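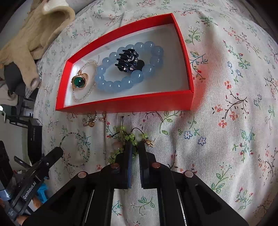 3.2 Small accessories and their containers

The second group of objects in the household inventory was jewellery and hair accessories of low money value. We treat them apart from clothing and from the few valuable pieces, which most households kept in a bedroom drawer or with a relative and which were not part of the study. What is left is a large and mixed class: beaded bracelets, hair clips, charms that have come off something, cord necklaces, single earrings. Across the Dradolau and Pusness households we recorded 806 such items. Almost all of them were kept in something first made to hold something else, or in a gift box that had long since stopped holding the gift.

Participants were asked to bring the container to a bed, table or other soft-covered surface, open it, and sort what was in it in whatever way they liked. We gave no categories. The session ended when the participant said it was finished, or after 30 minutes. Most people stopped well before that.

Figure 4. Accessories in and beside an open red cardboard box, on a cloth printed with floral sprigs. A black claw hair clip rests over part of a light blue bead bracelet inside the box.

The arrangement in Figure 4 shows a feature common to many of the sessions. Hair accessories and bracelets share the box, although when asked in the interview, nearly every participant described them as different kinds of thing that belonged in different places. The claw clip lies over the inner part of the blue beads, so that lifting one is likely to disturb the other. Other pieces are on the cloth in front of the box, among them a thin bracelet of very small beads and a tangled piece on dark cord with yellow-green beads. We coded items like these as "outside, near" and kept them separate from items moved to the far side of the surface.

The "outside, near" position turned out to be the hardest to interpret. Some participants used it for things they meant to put back last. Others used it for things they had not made up their minds about, and a few left items there simply for want of space. The position of an item does not tell us which of these applies, so for the analysis we relied on what was said in the interview that followed. Where the participant gave no reason, the item was coded as undecided.

Three materials caused most of the difficulty in sorting: fine chain, elastic and cord. Rigid items such as clips and bangles could be picked out singly with little trouble. Cord was different. Participants tended to lift a tangled cord piece as one unit, turn it over, and set it down again without working on the tangle. In the Pusness interviews this was often put down to a lack of time, but the same people spent several minutes on fine chain, which is slower to free. A more likely explanation is that a tangled cord bracelet can still be worn and a knotted chain cannot.

Size also mattered less than we had expected. The smallest beads were not handled with any more care than the large ones, and participants rarely mentioned bead size when they explained their groups. Colour came up far more often. Greens and blues were frequently put together even when the pieces differed in every other way, and gold-toned parts were set to one side by people who otherwise sorted by type.

Loose charms and broken pieces formed a small class of their own. In 8 households there was a separate place for them, usually a lidded tin. Elsewhere they went back in with everything else. Very few were thrown out, and several participants said they were holding on to a charm in case the rest of the piece was found. We have no record of that happening during the study.

Boxes themselves were seldom replaced. A Foneo divided tray was offered to each Dradolau household at the close of the first visit, and over half accepted it. By the second visit, most of the trays were in use for sewing things, batteries or coins, and the accessories were back in their old box. The reason given most often was that the tray took up too much of the dresser and would not close. Brandes (our third site, described in Section 3.3) was not offered the tray, and its households are left out of the comparison.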